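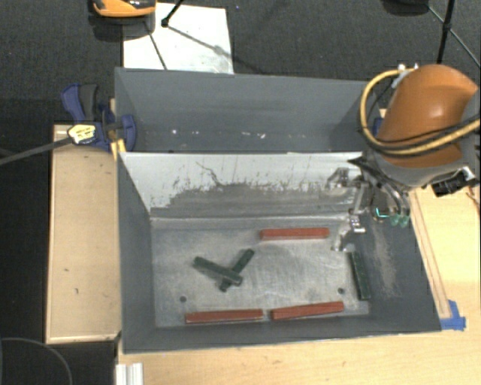
Unit 4: Sorting and Grouping in Early Childhood
Notes to go with the April sessions. Read before the seminar and bring your observation sheet.

1. Terms

Sorting means putting things into groups by some property they share. A child who pulls all the red pieces out of a pile is sorting by color. Classification is the broader word and covers naming the groups, explaining the rule and fitting smaller groups inside larger ones. In this unit we use "sorting" for what the child does with the hands and "classifying" for what the child can say or show about the rule.

Matching is simpler. The child finds one thing that is the same as another thing. Most children match well before they sort, and many sort well before they can tell you how they did it.

Keep the terms apart in your written work. Last year a good number of papers described matching all the way through and called it classification in the last paragraph.

2. The usual order

The order below is a guide. Ages vary a lot from child to child, and we will not ask for them on the exam.

Heaping. The child gathers things together with no rule an adult can find.

Chaining. The rule changes as the child goes. A red block is put next to a red car, then the car is put next to a truck, then the truck next to something else with wheels. Each step makes sense but the whole group does not.

Single-rule sorting. The child keeps one rule to the end of the task. Color usually comes before shape when the colors are strong, but this depends on the materials.

Switching. The child sorts by one rule, then sorts the same objects again by another. This is hard. Many children who sort perfectly by color will go on sorting by color after being asked for shape, and some can repeat the new rule out loud while doing so.

Class inclusion. The child understands that a thing can belong to a small group and a large group at once. The standard question is whether there are more roses or more flowers in a bunch made up mostly of roses. Younger children often compare the roses with the other flowers and answer "roses."

3. Why switching is hard

There are 2 explanations in the readings.

The first says the child cannot hold back the old response. The old rule has been practiced, and the objects keep calling it up. On this view the child's trouble is with control.

The second says the child has not yet seen that one object can be described in more than one way. A red block is "a red one," and that settles it. On this view the trouble is with how the object is thought about.

The two views predict different things. If control is the problem, a short break between the rules should help. If description is the problem, it should help more to have an adult name both properties of each object before the task starts. Canan Dursun's chapter goes through both cases. Read it with the reply by Pejman Rostami, which is shorter and disagrees with her on how to score children who switch halfway through.

4. Choosing materials

Keep the set small. With young children a large set turns the task into a test of patience.

Vary one property at a time to begin with. If color is the rule, keep size and shape the same.

Avoid objects with strong everyday uses. Given a cup and a spoon, most children will put them together, and they are right to. Grouping by use is a real kind of classifying, but it will hide the one you are trying to see.

Check for color vision problems before drawing conclusions from a red and green set. Ask the parents or the center, and have a blue and yellow set ready.

5. What to write down

Write what the child did in the order it happened. "Picked up a green one, looked at the other pile, put it back" is useful. "Was confused" is not.

Record your own words exactly, including prompts you did not plan. A question such as "Are you sure?" will make many children change a correct answer.

Leave the reason blank if the child gives none – do not fill it in from the result.

6. For the seminar

Bring one observation, up to 300 words, from your placement at Trindine or Athumani. Use initials only for the children. Banafsheh Zamani will lead the first half on scoring, and Uriel Chávez will take questions on the written report, which counts for 50 percent of the unit grade.

Reading: Dursun, chapter on rule switching; Rostami, reply. Optional: Yasaman Farahani's notes on class inclusion, on the shelf by the seminar room door. Please return them the same day.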